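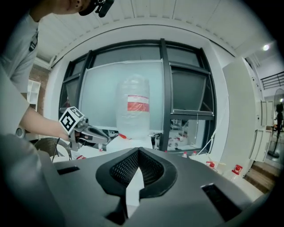

图 4-1 手持夹爪视角:另一只夹爪正对透明水罐,顶部立方体带黑白标记。

4.3 双手任务的示教采集

本节适用于使用一对 Tringate 手持夹爪、由一名操作员完成的双手示教。单手任务见 4.2 节。开始前应已完成 4.1 节的镜头标定,标定文件须已导入 Kamelent 采集软件。

4.3.1 准备

1. 清理台面,只保留任务单列出的物品。大件容器直立放置,标签朝向操作员。
2. 检查两只夹爪顶部的标记立方体。贴面应平整,无划痕、油污或卷边。标记编号须与软件“设备”页中的左、右手编号一致。
3. 佩戴头部设备,调紧后部旋钮。低头看台面时设备不得滑移。
4. 分别按下两只夹爪的电源键,等待指示灯由闪烁转为常亮。
5. 在软件中打开左、右两路预览。两只夹爪相向时,每一路画面中应能看到对侧的标记。

注意:鱼眼镜头四角变暗、直线弯曲属正常现象,不要在预览中启用畸变校正。校正在导出阶段进行。

注意:强逆光会降低标记识别率。工位靠窗时,应调整光源或台面朝向,直至“标记状态”显示绿色。

4.3.2 空程标定

1. 将两只夹爪完全张开,保持 2 秒。
2. 缓慢合拢至指尖接触,再完全张开,重复 4 次。
3. 软件显示“行程已记录”后,点击“保存”。若显示“行程不一致”,检查指根处有无异物,然后从第 1 步重做。

更换指尖垫片后必须重新执行空程标定。

4.3.3 录制

1. 在任务列表中选择任务,核对物品名称与初始位置。
2. 双手回到起始位,点击“开始”或踩下脚踏开关。
3. 听到提示音后开始动作。速度应均匀,接近物体时减速,接触后再合拢夹爪。
4. 动作完成后松开物体,双手退回起始位,再次踩下脚踏开关。
5. 在弹出的窗口中标注“成功”“失败”或“作废”。

单条示教最长可达 60 秒,超时后录制自动停止,该条记为“作废”。

说明:抓取失败后又自行纠正的示教应标注为“成功”,并勾选“含纠正动作”。此类样本用于训练恢复行为,不要删除。物体掉落到台面以外时标注“失败”。

说明:每录完一条,应改变物体的位置或朝向。变化范围以任务单为准,不得超出台面标线。

4.3.4 安全事项

警告:夹爪闭合时,手指不得伸入指间。

警告:用带水容器录制前,先确认盖已拧紧。夹爪外壳不防水,进水后立即断电并送修。

小心:不要用夹爪提起满装容器。透明光滑的容器易从指间滑脱,应以推动、扶持或倾斜类动作为主,具体限重见附录 B。

小心:线缆不得横跨操作员的活动区域。

4.3.5 检查与上传

1. 打开“回放”页,逐条检查两路画面与夹爪开度曲线是否同步。
2. 标记丢失段以橙色显示。丢失段覆盖抓取瞬间的,将该条改为“作废”。
3. 填写操作员代号和工位编号,点击“上传”。
4. 上传完成前不要关闭夹爪电源。

上传中断时,软件会在重新连接后续传。若续传后仍提示校验错误,导出日志,连同任务编号一并提交 Lultum 技术支持。

修订记录:2022年6月1日,增加脚踏开关操作,修改 4.3.3 中的标注规则。编写:Jannik Brandes。2 月版本同时作废。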